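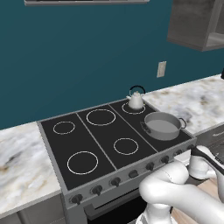 Simulated range from the Temo kitchen set, with a kettle at the back right, a pot in front of it, and the arm at the front of the oven.

Temo Kitchen Set – data card and README

Maintained by Anayeli Varela, Trisside
Last revised Jun 13, 2020

Welcome, and thank you for reading the card before opening the archive. It is longer than most, partly because I like to write and partly because a good deal of what matters about this set is not in the files. The set was made for one workplace, the staff kitchen at our Escobedo site, and for the cooks who work in it. If you plan to use it for some other kitchen you are very welcome to, but please read the section on people first.

What is in the set

There are 1,658 episodes, all of them simulated. Each one is a short run of a single arm doing one small job at or near the range: moving a kettle from one burner to another, sliding a pot back from the front, turning a knob to off, opening the oven door. The scenes were built in Plelex, our in-house simulator, and rendered from a camera placed beside the arm and a little above it. The kitchens vary from episode to episode. Wall color, countertop, cabinet finish, and the position of the cookware all change, and so does the lighting. The layout of the counters changes less than I would like (more on that under known problems).

There are 28 tasks. Every episode belongs to exactly one of them, and the task name is in the first line of the episode's text file. The names are written the way the cooks say them, so you will find "pull the big pot back" and not something with underscores and numbers in it. I was talked out of this twice and went back to it both times. When a cook and an engineer are looking at the same list, it helps a great deal if they can both read it.

How the files are laid out

episodes/ – one folder per episode, holding the rendered images, the joint positions, and the text file
scenes/ – the scene descriptions, which Plelex can load directly
tasks.txt – the list of tasks, in English and Spanish
splits/ – training and held-out lists
notes/ – comments from the kitchen staff, with names removed

The images are ordinary PNG files. Joint positions are in radians and the gripper opening runs from 0 (closed) to 1 (open). Time starts at zero in every episode. If an object has been moved outside the reach of the arm the episode is still kept, and the text file says "out of reach" on its last line. Please don't drop these without looking at them. A machine that knows when to leave a pot alone is worth a lot to the person standing next to it.

Where the tasks came from

In March we sat down with the kitchen staff and asked them which parts of a shift they would hand over and which parts they wouldn't. I had gone in with a list of my own, mostly chopping and stirring, and very little of it survived the first afternoon. The cooks like chopping. Several of them said it is the only part of the morning when they can talk to each other. What they don't like is reaching across a hot cooktop to get at something on the back burners, or moving a full stockpot by themselves because the other person on shift is out on the serving line. They don't like going back after closing to check the knobs, either, and everyone had a story about driving home and turning around.

So the set is almost entirely reaching, shifting, and checking. Seasoning, tasting, and plating are left out on purpose, and I would ask anyone extending the set to leave them out as well unless the people who do that work have asked for it.

The lifting tasks came late. We had them marked as too hard for the arm, and they are still the weakest part of the collection, but the evening crew asked for them more than for anything else, and it seemed wrong to publish a kitchen set that skipped the thing that hurts people's backs.

What it changes for the people there

Nothing in this set has been run on a physical arm in the Escobedo kitchen yet. I want to say that plainly, as earlier versions of this card were passed around with a cover note that made it sound otherwise. What has changed so far is how the work is talked about and, to a small degree, how it is laid out.

Handles are one example. When the cooks watched the early renders they noticed how often a pot stood with one handle out past the edge of the cooktop. For the arm this is handy, since it gives the gripper something easy to get hold of. For a person walking by with a tray it is a nuisance and sometimes a burn. We spent a long meeting on it – longer than I had booked the room for – and agreed that the habit in the real kitchen should be handles turned in, and that the arm would have to learn to cope. The simulated scenes have both arrangements so that a policy trained on them meets the awkward case early.

Schedules are the other subject that comes up every time. The staff wanted to know whether an arm at the range means one fewer person at the range. Trisside's written answer is that staffing on each shift stays as it is through the trial, and that time saved goes to prep and to breaks. I have put that answer in the notes folder word for word so that it travels with the data. I can't promise what happens after a trial, and I have told the cooks so, but I can make sure that whoever picks up this set knows what was said to the people whose jobs it describes.

One last point on this. Two of the tasks were withdrawn at the request of the staff, both having to do with watching whether a person had left the stove. They felt, and I agree, that checking a knob is a fair job for a machine and keeping an eye on a coworker is a different thing. Those episodes have been deleted, and they are not in any archive you can write to me for.

How episodes were checked

Each episode was looked over by one of our engineers and then by someone from the kitchen. The second look caught things the first one never would have. We threw out 84 episodes at that stage, mostly for motions that passed the simulator's checks and that no cook would stand beside: an elbow swinging low across the front of the oven, or a kettle carried with the spout toward the aisle. The rules that came out of those sessions are in notes/standing_beside.txt, and it's my favorite file in the whole collection.

Known problems

Simulated cookware is too polite. Pots slide smoothly and lids stay put, and there is no grease on anything. Expect trouble when you move to real hardware.

Liquids are not modeled. A kettle in these scenes weighs the same from start to finish, whatever the task name suggests.

The arm often hides part of the front edge of the range, and tall pots hide the burners beneath them. Burner labels come from the scene file and not from the image, so a label may refer to a burner you can't see.

Most of the kitchens have household proportions. The Escobedo range is wider and the aisle in front of it is narrower. A set of 3 scenes measured from the real room is included in scenes/escobedo, and we hope to add to it.

Task names in Spanish were written by the staff and have not been edited. A few differ slightly in meaning from the English. When in doubt, go with the Spanish.

Use and credit

You may use the set for research and for teaching. For anything inside a working kitchen, please talk to the people who work there before you train and again before you install, and give them time on the clock to do it. Credit should read "Temo Kitchen Set, Trisside, with the kitchen staff at Escobedo." Please keep the second half of that line.

Corrections can be sent to me through the Trisside office. I read everything, though I am slow in the weeks when we are rendering.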